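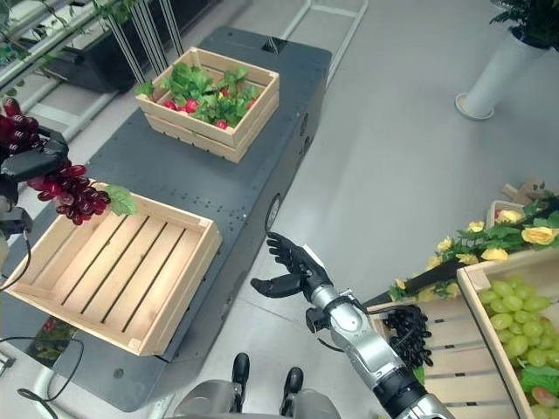 Lab notebook, produce bay, November

Working on the rules sheet for the crate-loading task again. The old one grew out of the Jutby trials and half of it is about conveyors we don't have. Bit-na Seol went through it with me this morning and we cut it down to what applies to a humanoid standing next to a mobile platform with crates on it. Notes so I remember why we kept what we kept.

Floor. Cables are the thing we get wrong most often. Rule now reads: no cable crosses the strip between the robot's feet and the platform, and anything on the floor within stepping distance is moved or taped before motors are enabled. Same goes for mats. The flowered mat was under the end of the big crate today. Bit-na wants every mat out of the bay. I would settle for a taped outline they have to stay behind. Left open.

Crate placement. Old rule said crates must be "stable." Useless, two people will read that two ways. The large shallow one was over the left edge of the platform a little when we ran the grapes, and under the old wording you could argue it either way. New wording: an overhang is allowed on one side only, never more than 40 mm, and the operator pushes down on the overhanging rim by hand before the run. If the rim moves, reset. If the overhang is over the limit, reset, even if it feels solid.

Platform. Wheels locked and the lock checked by pushing, from the end, with one hand. The Varnora checklist has this as step 7, after arm homing. We moved it ahead of homing. You don't want to be leaning on the platform while the arms are live.

Free hand. This took the longest. During a one-handed pick the other hand has to be somewhere, and the sheet never said where. We have been leaving it open, palm up, beside the platform, which keeps it clear of the crates and easy to see from the operator's position. Ko's older note says to park it closed at the hip. I prefer open – you can see all the fingers and spot one that isn't where it should be. Written up as: idle hand open, palm up, outside the platform edge, no motion commanded to it until the other hand has released.

Grip on bunches. Support over the receiving crate before opening the fingers, and lower until the bottom of the bunch is inside the rim. No dropping from height, including with artificial fruit. The habits carry over. Leaves that stick out sideways are fine as long as they are not pinched between fingers. If a leaf is caught, the operator logs it and continues. Not a stop condition.

Display side. The roses, the small basket and the tall planter are dressing, but the arm doesn't know that. Anything on that side inside the reach envelope counts as an obstacle and goes on the setup sheet. Garland must be fixed at both ends and have no loose loops on the robot side.

People. Unchanged: one operator, hand on the stop, nobody else inside the tape while motors are enabled. Restocking the crates is done with motors off. I went through the log for this one. 232 runs since the bay was set up, and 98 of them have no entry for who held the stop. That is a paperwork problem but it's ours. The field is now required and the form won't submit without it.

Naming. Plarnberg asked for crate labels by contents. We said no, contents change between runs. Labels go by position: near, far, display 1, display 2. Far is the end with the small black fixture, whichever way the platform is turned.

To do:
– get the mat question settled
– print the new sheet and pull the old one off the wall
– mark the 40 mm limit on a feeler block so nobody is guessing
– ask Ko if the hip position was for a reason or just what the old controller did
– reword the leaf item, Bit-na thinks "caught" is vague

Sheet goes up as draft 2 at 4 pm. Comments in pencil on the sheet itself, please.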